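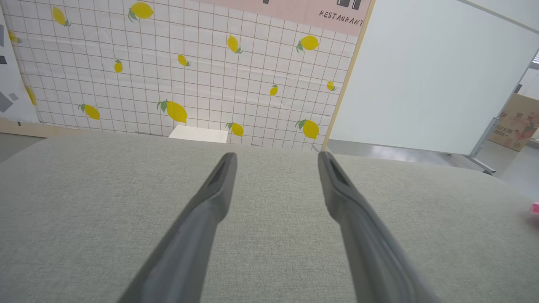
Tenley Opens Its Gripper Finger Trials to Outside Teams

ELTBERG, January. Tenley, the robotics test shop in Eltberg, has finished the first round of its gripper finger trials and is opening the second round to any lab or company with a fingertip it wants to see put through its paces. The full results from round one are being published today, including the runs that went badly, and the team could not be happier to get them out the door.

The trials set 18 finger designs against the same everyday handling jobs, with the same arm, the same controller and the same wrist camera throughout. Only the fingers changed. Each design was judged on how it picked up soft goods, how well it let go again, and how much of the work stayed visible to the camera while it was happening. In all, 196 runs went into the comparison.

"We have wanted to do this for ages," said Aurelio Bermúdez, who leads the trials at Tenley. "People argue about fingertips all the time, and usually everybody has tested on a different arm with a different object. So we bolted everything to one setup and kept going until we had numbers we could lay side by side. I had a favorite going in, and it came fourth!"

Two designs finished well clear of the field: the Sarantis long taper and the Vallico short pad. The Sarantis finger was the stronger of the pair on thin, floppy items lying flat, where a slim tip can get under a fold before closing. The Vallico pad held heavier cloth more firmly and dropped fewer pieces on the way up, but it blocked more of the camera's view just before contact, and the controller had to slow down to make up for it. Tenley is not naming an overall winner, and the report gives the scores job by job so that readers can weigh them for their own work.

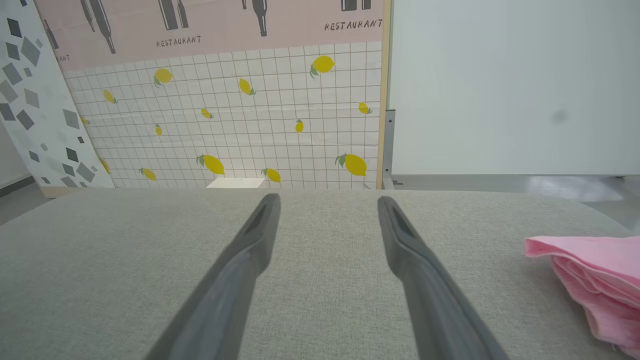 Soft goods were the part of the trials that taught the team the most. A rigid box gives the same answer nearly every time, while fabric comes back in a new shape after each drop, and a finger that looks brilliant on one run can pinch nothing but air on the next. Background matters too. A crumpled pink cloth on a light gray woven surface is easy enough to pick out by color, but the deeper pink creases between its folds are where a fingertip has to go, and judging their depth from the wrist is hard work for any controller. Long fingers reach in nicely. They also sit in the middle of the camera's view the whole time, and several of the designs lost points on exactly that.

Glykeria Lazaridis, who wrote the camera section of the report, said the view from the wrist changed her mind about finger shape. "I used to treat the camera and the fingers as separate purchases," she said. "After a few days of watching the footage I started asking for narrower tips before I asked for a better lens. It was a really fun thing to be wrong about."

Round two will keep the same arm and controller and add a second camera position, mounted off to the side, so the two views can be compared on identical jobs. Teams may enter one design each and should send two matched pairs of fingers, along with a drawing of the mounting plate. Entrants are welcome to come to Eltberg and watch their runs, and Wednesday afternoons are set aside for visitors.

The round one report, the scoring sheets and the run logs are free to download from the Tenley website. Entry forms for round two are on the same page.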